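Tips for Working with the Cindport Hand-Held Gripper Kit

Updated 5/15/23

These notes cover the two-unit Cindport kit as supplied by Bogale. They assume the fingers are fitted, the batteries are charged and the recording software is installed. For first-time setup, use the printed sheet in the case lid. For the Berko finger set, see the notes near the end of this page.

Clearing the table

Work on a plain, matte surface. Pale gray or white is fine. Glossy tops throw back the ceiling lights and can wash out the marker on the second unit when it is tilted. If glossy is all you have, a sheet of craft paper taped at the corners is enough.

Leave one forearm's length free between the front edge of the table and the first object. Most bad grasps in our trials came from reaching over something to get at something else.

Storing soft goods between takes

Open cubby shelving works better than drawers. A compartment should be wide enough for the housing to enter without touching either side, plus a finger's width. Bags and tissue should go in one compartment, rigid items in another. Do not stack a bag on a bag. The lower one flattens, and the next person has nothing to pinch.

Keep the top of the shelving for things that stay put. Frames and vases up there are no trouble and give the tracking software fixed detail to hold on to, provided they are not moved during a session. A bare white wall and ceiling give it much less.
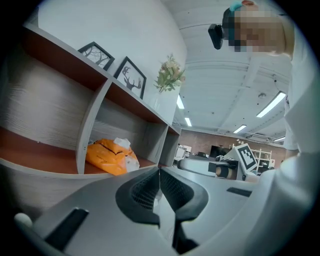
Justach Workshop Services - Tools and Fixtures Department

Handling a bag with paper in it

An orange plastic bag with a white wad pushed into the top is one of our standard soft items. It is harder than it looks. Thin plastic slides on the pads if you close on a single layer, and the paper comes out first if you close on the paper.

Approach from above and slightly to one side. Open the fingers fully before you enter the compartment. Close on a gathered fold of plastic, at least two layers thick, and pause before lifting. If the fold creeps, open and start again. Squeezing harder does not help and wears the pads.

To take the paper alone, set the fingers on either side of the part that sticks out and pull along the line of the opening. Pulling straight up drags the bag with it.

To put a bag back, lower it until the base touches the shelf, then open slowly. Opening early drops it on its side.

Parking the second unit

When only one hand is needed, rest the other unit on the tabletop with the square marker facing up and clear of sleeves and cables. Do not park it on the shelf edge. The housing is heavier at the front and will tip.

Wipe the marker with a dry cloth. Solvent lifts the black ink. A marker with a chipped border should be replaced, as the software looks for the border first.

Pads and fingers

The textured pads collect lint from tissue work. Brush them with a dry toothbrush at the end of each session. Soap and water is acceptable for sticky residue if the pads are off the fingers. Let them dry overnight.

Bogale rates a pad pair at 2000 closures. Ours held up to that on boxes and cups. On plastic bags they began to slip sooner, and we now change them when a folded bag cannot be held still for a slow count of three.

Berko fingers fit the same mount but have a flatter tip. They are better for cards and thin lids and worse for bags. Recalibrate after any swap, even if you are going back to the original set. Calibration takes 90 seconds with the unit lying flat.

Lighting

Overhead fluorescent tubes are adequate. Switch them all on or leave off the ones directly above the table; a mix of bright and dark strips over the work area gave us the most dropped tracking. Close blinds on direct sun. In January, with low light through the side windows, we had to move the table twice.

What we think of the kit

The grip is comfortable for short sessions and tiring for long ones. The trigger return is stiff on a new unit and loosens with use. The case foam is poor - the corner by the handle split on both of our cases - and we have replaced it with cut camping mat. Spare pads arrived promptly. The software export screen is confusing and has no undo.

For a small workshop recording shelf and table tasks, we would order it again. For wet work or anything with sharp edges, we would not. The housing vents are open at the side.

Loans and spares

Units can be borrowed for up to three working days. Return them with the pads brushed and the batteries out. Spare pads and marker sheets are kept at the tool counter. Damage reports and questions on this page go to Mihret Negussie, Tools and Fixtures.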